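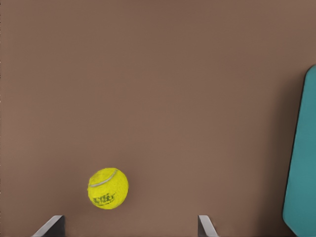
*La balle de tennis vue côté pince, en simulation.*

**Téléopération : Allent ouvre ses démos à deux bras**

Septembre. Mise en ligne ce matin chez Allent, labo de Trovside : 3 701 démonstrations enregistrées en simulation, toutes pilotées à distance par des opérateurs humains. Projet baptisé Jamora. Tâche du premier lot : attraper une balle, la déposer dans un bac. Simple sur le papier. Moins aux manettes, surtout quand la balle est d'un côté de la table et les bacs de l'autre.

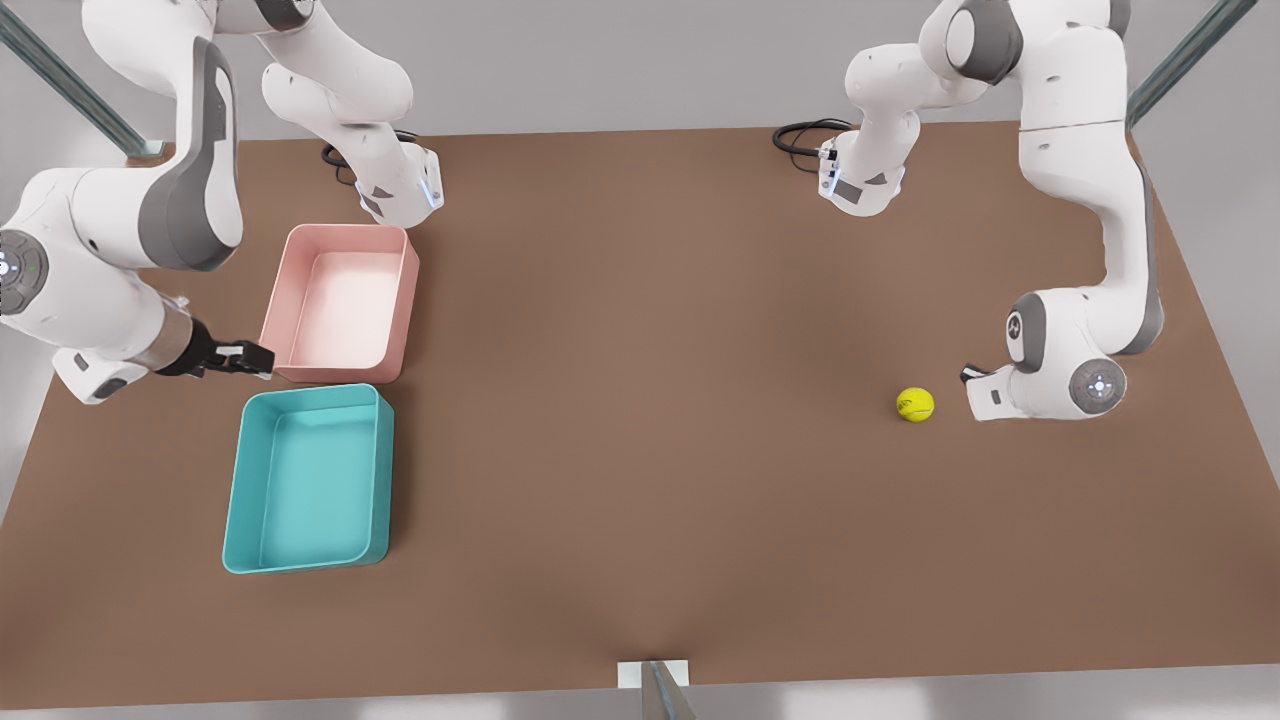 *Les deux bras, la balle à droite, les bacs rose et turquoise à gauche.*

Trois opérateurs au total, deux manettes chacun, une par bras. Plus de 400 essais jetés au tri : prises ratées, gestes trop lents, balle partie hors de portée. Le reste est gardé tel quel, hésitations comprises. Le labo y tient, un modèle entrainé sur des gestes trop propres se bloque au premier écart, selon lui.

Côté logiciel, l'interface de pilotage s'appelle Tjoa. Téléchargeable avec les donnés, licence libre, documentation en anglais seulement pour l'instant. Passage sur robot réel prévu ensuite, pas de date. Les bacs changeront de place dans le prochain lot, et d'autres objets sont annoncés, liste à venir.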